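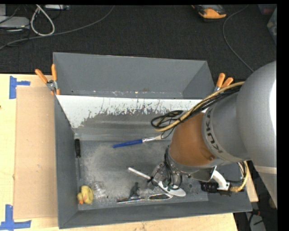
The thank-you letter problem

29 October 2024

I have been writing thank-you letters for a living, on and off, since I moved to Clirkport, and I would like to report that I have become worse at them.

The letters in question go out from Ondieki, the small reading charity where I am the entire development department. When somebody gives us money, they get a letter. For years the letter was one paragraph long and said thank you, here is your receipt, the tax language is at the bottom. Then in May I went to a training day on donor stewardship and came home with a binder.

The binder said a thank-you letter should open with a story. It should use the word "you" more often than the word "we." It should go out within 48 hours, have a P.S., and make the donor feel like the hero. I can do all of those separately. Together they produced a letter that began "You were there when Marcus opened his first chapter book," which went to a retired dentist who had most certainly not been there, and who called the office to ask who Marcus was.

Marcus was a composite. I had to say the word "composite" to a man who had given us $37 and only wanted his receipt.

What the software thinks

Part of the trouble is Ratgate, our donor database, which we switched to last winter and which has opinions. It sorts everyone who has ever given us anything into segments, and the segments have names like Rising Champion and Sleeping Friend. My own mother is a Sleeping Friend. She gave $11 in memory of her cat and has not, in the system's view, followed through.

Every segment gets its own letter. That means I now look after seven versions of thank you, each slightly warmer than the last, with the top one so warm I can't read it out loud. Kerubo Lyimo, our director, tried once in the staff meeting. She got as far as "your extraordinary heart" and put the page face down on the table.

There's a merge field for the first name, of course. There is also one for the size of the gift, one for the year of the first gift, and one called "passion," which pulls from a box that I'm supposed to fill in after a phone call. I had left it blank for most people. The letter went out anyway, thanking 309 households for their deep commitment to, comma, and for standing with us.

Two people wrote back to say it was the best letter we'd ever sent. I have thought about that more than I should.

The grant version

Foundations are easier in one way, in that they don't want to be heroes. They want a report. The Floltura fund gave us money for new books last year, and the report form asked us to describe "unintended positive outcomes" in a box that holds roughly one tweet. I wrote that several of the parents had started borrowing the books too. They wrote back asking for the methodology.

The methodology was that I'd seen them do it. Kerubo suggested "observational," so it went in as observational, and the report was accepted. I've been observational about a lot of things since then, mostly the copier.

Igor has a theory

I complained about all this to Igor Lis, who raises money for a hospice two towns over and has been at it much longer than I have. His donors get a card. It's a plain card with two sentences in it, in his handwriting, and his handwriting is terrible. He believes the bad handwriting is worth more than any story I could tell, and that donors keep the cards in a drawer while they work out what the second sentence says.

I asked him whether he tracked any of it. He said he tracked whether people gave again. I asked about segments and he said he had two: people he had thanked and people he needed to thank.

So I tried it. I bought a box of cards with my own money (the supply budget line for "cards" having been moved to "engagement collateral," which needs a form) and spent an afternoon writing to everybody who'd had the blank-passion letter and lived close enough that I might run into them at the grocery store. It was slow. My hand cramped up early, and by the end I was signing my name like someone falling down a flight of stairs.

The dentist got one. I wrote, "Thank you for the gift. We bought books with it." I left Marcus out.

He hasn't called. Ratgate has him down as At Risk, and there is a button next to his name that would send him a survey about it. I have not pressed the button. The cards are on my desk, next to the binder, and I still have the people from last spring's mailing to get through, plus my mother, who would like it known that she was awake the whole time.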